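Teaching the arm to erase a whiteboard, part 2

Last time I wrote about getting the arm bolted down and the cameras calibrated. Since then I have spent most of April on the first real task for Nandum, which is wiping a handwritten letter off a whiteboard. It sounds like a small job. I picked it because you can tell at a glance if it went well, and because the reset takes a few seconds with a marker.

I collect everything by remote control. I hold a leader arm at my desk, the follower copies it, and the software records the joint angles along with the video. I tried hand guiding first, where you grab the arm itself and push it through the motion, but my own hands kept getting into the video and the arm felt heavy near the end of its reach. Remote control is slower to learn. After a couple of evenings I stopped thinking about it. 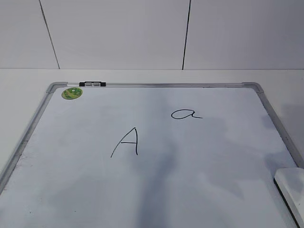 The target for the first round was 50 demonstrations. An episode starts with the arm parked out of the way. I drive it over, pick up the eraser, wipe the letter, put the eraser down and park again. If I drop the eraser I throw the episode out. If I miss a bit of the letter and go back for it, I keep the episode, since I want the policy to learn that going back is allowed. The people who write the Promside recording tool recommend deleting anything with a correction in it, and I did that for a while. The result was a policy that made one very confident pass and then parked, letter or no letter.

The grasp is the part that took the most practice. Coming straight down works best for me. If I come in at an angle, one finger touches first and pushes the thing away, and then I am chasing it with a delay on the line. The delay is small but you feel it when the fingers are close.

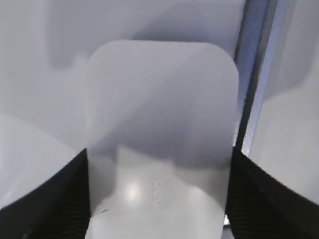
Grip force was the next problem. The leader arm has no force feedback, so squeezing feels the same at my end whether the fingers are holding something or not. For the first evening I squeezed all the way every time, and the gripper motor got hot enough to shut itself off. Now there is a cap in the config file and I leave it alone. I would like some kind of feedback eventually. Matar sells a handle with a vibration motor in it, but I have not ordered one yet.

Pressure on the board matters as much as pressure on the eraser. Too light and the ink stays. Too hard and the arm stalls, then jumps when it gets free. I ended up wiping in short strokes toward the robot with a slight downward push, and I try to do it the same way each time. My early episodes have circles, zigzags and everything else in them, and I think the mix hurt more than it helped. 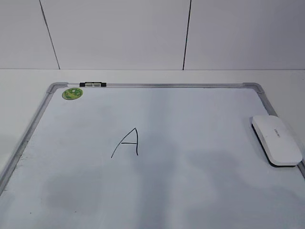

Training ran overnight on the desktop machine. With the first 50 episodes the policy reached for the eraser every time and got hold of it most of the time. The wiping was weaker. It would start in the right place and drift off to one side. I recorded another batch with the letter in different spots and different sizes, and the drift mostly went away. I also dropped one of the camera views for a run, to see if I could get by without it. I could not.
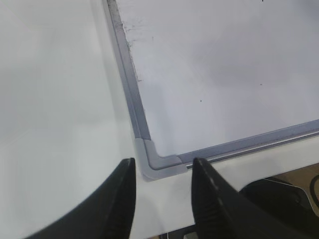 Board position is what I want to work on next. So far I have kept it in nearly the same place, and I suspect the policy has memorized that place and is not looking very hard. Moving the board a little between episodes should fix it, and I may record a separate task where the arm does the moving. The corners look like a reasonable place to grab, as they are rounded gray plastic and one fits in the gap between the open fingers. The rails might do as well, but I have not tried pulling on one.

The other change is the recording rate. I have been saving more frames than the training uses, and the disk is filling up. I will write that up once I have moved the old episodes over to the Bivham drive, along with the config file for anyone who asked.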